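Flodham Student Robotics Project - Workshop Notebook
Bin-picking group, bench two
Entry: April 3, 2018

Purpose of session: to continue the grasp trials with mixed household objects and to settle the object set for the July demonstration.

The group resumed from trial 338. The target for the term remains 1000 logged attempts, and the planner settings (file Girutero, revision 16) were left unchanged from the previous entry. Nerea Quintana supervised the arm. Students are reminded that the speed limit in the settings file may not be raised without her signature.

Two procedural matters were agreed. First, a trial in which the planner returns no grasp shall be entered as a failure and shall not be omitted from the log. Second, objects moved by hand between trials must be noted in the remarks column, with the initials of the person who moved them.

The students from the Fashola section asked whether clear plastic should be withdrawn from the set. The depth readings on such items were poor in the earlier trials, and the planner tends to choose points on the bin wall behind them. It was decided to keep the clear items for the present and to record them under a separate code - otherwise the failure rate for the opaque objects cannot be read from the table.

The larger compartment remains the pick side. Soft objects, clear and silvery pieces and the red items stay in one mixed set.
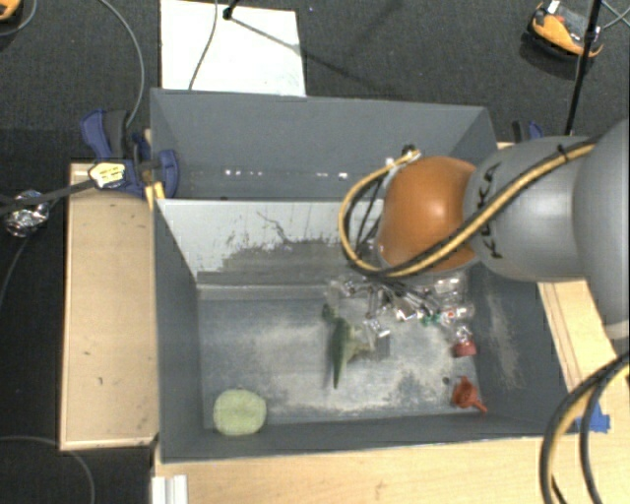 Ivone Sampaio disagreed with keeping the clear items and asked that her view be entered: the demonstration is short, visitors will judge the project by what the arm picks up, and a separate code in a table will not help them.

The matter is held over. The Tultus calibration sheet is to be reprinted before trial 339.

Recent entries
Cable checks, bench two
Object codes, revised list
Girutero settings: change record
Notes for new members

Last updated: April, by N.Q.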